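About Govby

Govby is a small laundry school in Rivport. We teach people to wash, dry and fold their own clothes without wrecking them, and we have been doing it long enough to distrust most of what is printed on a detergent bottle.

We started out as a repair counter. People brought in machines they thought were broken, and a good share of the machines were fine. They had been overfilled, fed too much soap and shut up tight between loads. Fixing the habit was cheaper than fixing the washer, so we began offering classes. To date 823 people have finished one.

Our basic course runs for 5 evenings. We will not promise that it changes your life. You will learn to sort a basket, read a care tag and pick a cycle you can explain out loud. If you already do all that, save your money.

We have doubts about plenty of popular advice. Vinegar in every load is one example. "Quick wash" as a daily setting is another, and so is the idea that black clothes need a special product with a dark bottle and a high price. Turn them inside out, wash them cool, keep them away from towels. A printed sweatshirt treated that way will usually outlast one that gets the fancy stuff and a hot dryer.

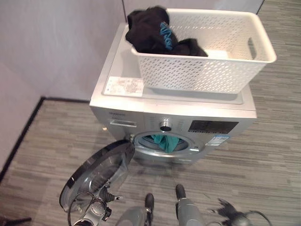

Baskets get more class time than people expect. We like plastic ones with openings in the sides and a handle you can get your whole hand through. Wicker snags knits, whatever the catalog says.

We teach on ordinary front loaders, the kind found in ordinary homes. Claller, the appliance store down the street, lets our students look over its floor models, but it doesn't pay us and we don't steer anyone there. The same goes for Qureshi, the dry cleaner we send wool coats to - we pay the regular rate.

Classes meet in 2 rooms on the ground floor, and the larger one measures 900 square feet. Sign-up is at the front counter. We don't sell gift cards or detergent.

Page last updated 23 Dec 2025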